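Is the anti-reflective coating worth paying for a second time?

Posted in Home & Personal > Eyewear
Asked by Edith Castaño

I need new lenses and I'm trying to figure out whether I'm being sold something. My last pair came from the Pimgate store at the mall, wire frames, with what they called the premium anti-reflective coating. After less than two years both lenses have a haze of tiny lines that won't come off. You mostly see it at night, when every headlight gets a fuzzy star around it. In daylight it's more like looking through a window somebody leaned on.

I went back on Wednesday and the man at the counter told me coatings "wear out" and that I should move up to their next tier, which has a longer warranty. It would add a lot to the bill. He also said I must have been cleaning them wrong, and then he tried to sell me a cleaning kit. So either the coating is bad or I am, and both answers seem to end with me paying Pimgate.

For the record, I wash them with water in the morning and use the spray from the optician during the day. I will admit to the occasional shirt hem. They also spent a lot of last summer in the car.

What I'd like to know:
Is the haze scratches, or is the coating coming apart? Can it be fixed?
Is the expensive tier really different, or is it a different name on the same lens?
Would I be crazy to skip the coating altogether?

Please don't tell me to get contacts. I've tried.

Percy Cuadros
Member, Eyewear and Home Repair

I worked in a lens lab for a while, so I'm a little less trusting of this stuff than most people, and maybe a little less angry too.

Fine lines that catch the light can be either thing. Tilt the lens under a lamp. Straight or curved hairlines running in one direction are usually scratches from wiping. If you see something like a dried-up mud puddle, a net of little cracks all over, that's crazing, and the usual cause is heat. The lens plastic swells when it gets hot and the coating on top doesn't swell as much, so the coating cracks. A closed car in summer will do it. So will leaning over an open oven or rinsing under very hot water.

Neither one can be fixed at home. Please ignore the toothpaste and baking soda people. All they do is sand your lenses. There are methods for stripping a coating off, but you end up with a lens with no coating and usually some new damage, and most shops won't touch it.

As for the tiers, sometimes there's a real difference. The better ones tend to have a harder layer underneath and a slicker one on top, so grit slides instead of dragging. But the names are marketing and they change all the time. I'd ask the store three things and see if you get straight answers:

Who makes the coating, and what do they call it?
Does the warranty cover crazing as well as scratches?
How many free replacements do you get, and is there a fee to use one?

If the counter person can't tell you who makes it, I wouldn't pay extra for it.

On cleaning, he has half a point. Dry wiping is what does most of the damage, because dust is grit. Rinse with lukewarm water first, a small drop of plain dish soap with no lotion in it, rinse again, then dry with a clean cloth. The spray is fine when you can't get to a sink, but use enough of it, and wash the cloth now and then. A dirty cloth is just fine sandpaper. I do mine at the table on Sunday evenings and it takes up to 2 minutes.
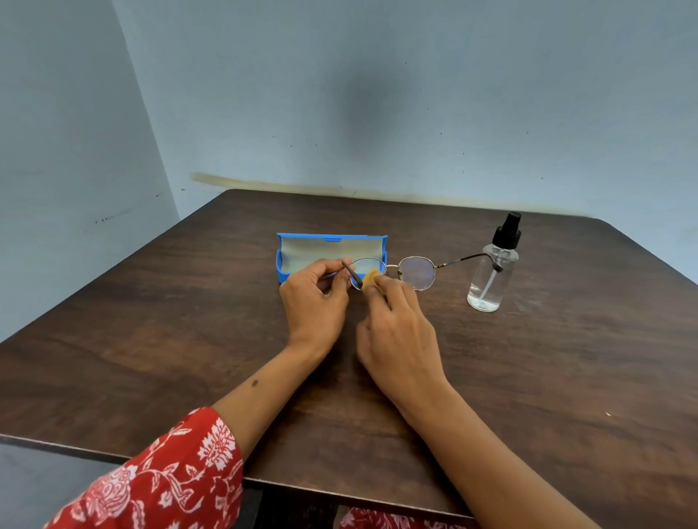

Mahnaz Akbari wrote back that she had followed that same routine for years and her last pair crazed anyway, so she no longer believes it comes down to the customer. Her view is that stores like the cleaning lecture because it costs them nothing and makes you feel too guilty to use the warranty. She got her lenses replaced by asking for the warranty terms in writing and then reading them aloud at the counter.

Fair enough. I don't think we disagree by much. Good habits slow down scratches, they don't rescue a poor coating. And Edith, if your pair is still inside two years, check your paperwork before you buy anything! You may have a free replacement coming that he didn't mention.

Yolanda Tello
New member

just skip it. I had uncoated lenses for most of my life and drove fine. its a tax on people who wear glasses

Laimutė Siliņa
Member

I'd be careful with the answer above. Whether you can skip it depends on your prescription and on how much you drive after dark. Higher-index lenses, the thin ones, reflect more than the regular kind, and without a coating you may get ghost images of every streetlight. With a mild prescription in regular plastic, you might hardly notice.

What I would skip is the upsell. I bought the top tier once and the basic the next time, from the same store, and couldn't tell them apart after a year – same smudges, same faint scratches near the nose. One person's experience, so take it for what it is. But I haven't seen a store put two used pairs side by side to show me I'm wrong.

Also ask for your prescription and your pupillary distance before you leave. Some places get oddly slow about handing over the second one. Once you have both, you can price the same lenses somewhere else, and the number at the counter sometimes comes down.

Edith Castaño

Thank you all. I tilted them under the kitchen lamp and it's the mud puddle kind, all over the left and starting on the right. So probably the car. I found the receipt too, and the warranty says "coating defects" without saying what a defect is. I'm going back to ask, and I'm bringing the receipt.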